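Home | Laboratory Diary | Equipment | People | Contact

Filed under: Diary / Manipulation / Gripper trials

25 February 2020

The comparison of the two finger sets continued today on the laundry task. The Drutenitz fingers, which have been on both arms since the December service, were used for the whole of the morning. The Pathirana set was kept for the afternoon. Tshepo Molefe operated the arms in both sessions and I kept the log.

The purpose of the trial remains as agreed with Ulloveo: to establish which finger shape is better suited to lifting mixed clothing from a basket and placing it in a front-loading machine. Each set is given 20 attempts under the same controller settings. An attempt is recorded as complete when one garment has passed the door rim and been released inside the drum.

Before the morning session the head camera was checked against the wrist readings. A small offset was found on the left side and entered in the controller file. The basket was then set on the floor directly below the open door, so that the lift would be short and both arms could reach the clothes from either side. The fingers were left open at the start position, one hand on each side of the basket, as the procedure requires.
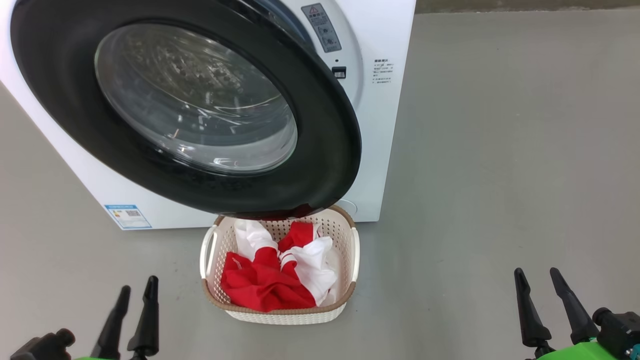
The slim ends of the fingers are an advantage in a full basket. They can be pushed between two layers of cloth without dragging the whole pile, and Molefe reported that he needed fewer corrections on the approach than he had expected. The weak point is the hold. Thin sleeves slipped on 5 attempts, in each case during the turn toward the door and not during the lift itself. I have asked for the closing force to be recorded separately for that part of the motion.

The curved glass of the door is a further matter. Reflections in it disturb the depth estimate, and the planner twice stopped the arm short of the rim. The Justa controller handles this with a fixed safety distance, which we may reduce once the new camera mount is approved.

The Pathirana fingers were fitted after lunch. Their wider pads held the sleeves well but pushed the top garments aside on entry. Only part of the afternoon series was finished – the right wrist reported a fault at attempt 277 of the overall count, and work was stopped in line with the safety rules.

The remaining attempts will be made once the wrist has been inspected. The morning log has been copied to the shared drive, and the spare pads are in the lower drawer of the tool cabinet.

Recent entries
Camera mount: request for approval
Justa controller, notes on force limits
Drutenitz fingers after the December service
Visit to Ulloveo

Previous | Next | All entries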